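白い天板の黒ずみを落とす手順(メラミンスポンジを使う前に読んでほしい)

2022-08-10

白い机って、買った日がいちばんきれいなんですよね。うちの作業机も、気づけば灰色のこすれ跡だらけ。先月やっと重い腰を上げて掃除したので、やり方を書いておきます。つや消しの白い天板ならだいたい同じ手順でいけるはず!

まずは汚れの見分けから。灰色のこすれ跡は、たいてい何かが当たって色が移ったもので、傷とは落とし方が違います。
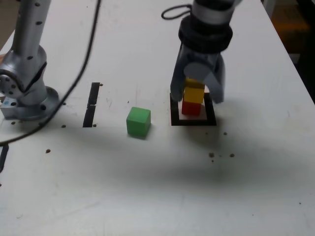 白い天板に、うっすら灰色のこすれ跡。

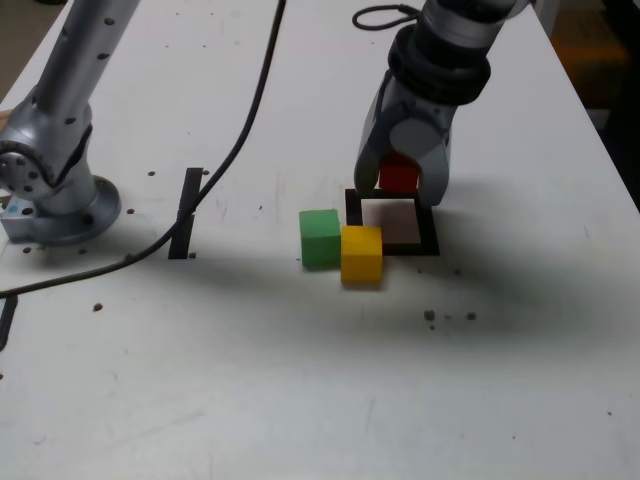
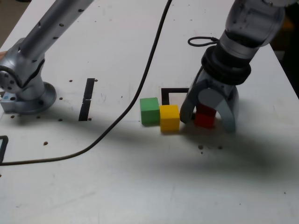 Gangadharan Chowdaryさんからは、爪でなぞって引っかかるなら傷、引っかからないなら汚れだと思っていい、ただし穴のまわりは水が入るから最後に回したほうがいい、とコメントをもらいました。爪の判定、やってみたらすごく分かりやすかったです。ありがとうございます。

用意するもの

・ぬるま湯 100ml
・食器用の中性洗剤 数滴
・マイクロファイバーの布 3枚
・白いプラスチック消しゴム
・綿棒
・重曹 小さじ1(最後の手段)

手順

1. 机の上のものをどかして、乾いた布でほこりを取ります。ここを飛ばすと砂粒を引きずって、新しい傷を増やすことになります(やりました)。

2. ぬるま湯に洗剤を溶かし、布を浸して固くしぼります。したたるようなら、もう一回しぼって。

3. 奥から手前へ、一方向に拭きます。ぐるぐる円を描くと、乾いたあとに拭きムラが出やすいです。私の机は幅133cm、奥行80cmなので、左右に分けて拭きました。

4. 水拭きして、すぐ乾拭き。ここまでで軽い手あかはほとんど消えました。

5. 残った黒ずみに消しゴムをかけます。力はいりません。軽く往復させて、カスが黒くなってきたら汚れが移っている証拠。これがもう気持ちよくて、予定になかった引き出しの前板までこすってしまいました。

6. ねじ穴や配線穴のまわりは綿棒で。水をつけすぎないように、先だけ湿らせてちょんちょんと。

7. それでもだめなら、重曹に水を数滴たらしてペーストにし、指に巻いた布で少しだけ。必ず目立たない端っこで試してからにしてください。

メラミンスポンジのこと

よく落ちるんです、たしかに。でも表面を細かく削って落とすものなので、つや消しの天板だとそこだけテカることがあります。前に使っていたAkvilleの机がまさにそれで、右手の下だけ妙に光っていました。あれは戻せません。

ふだんの手入れ

マウスパッドは大きめにして、金属の足がついた道具にはフェルトを貼りました。近所のLightfootで買ったシートで、円形に切って使っています。あとは週に一度、固くしぼった布でさっと拭くだけ。コーヒーの輪じみは、見つけたその場で拭いたほうが断然ラクです。

油性ペンの跡の落とし方は、10月に別のページで書く予定です。今のところ、左の隅に青い線が1本残っています。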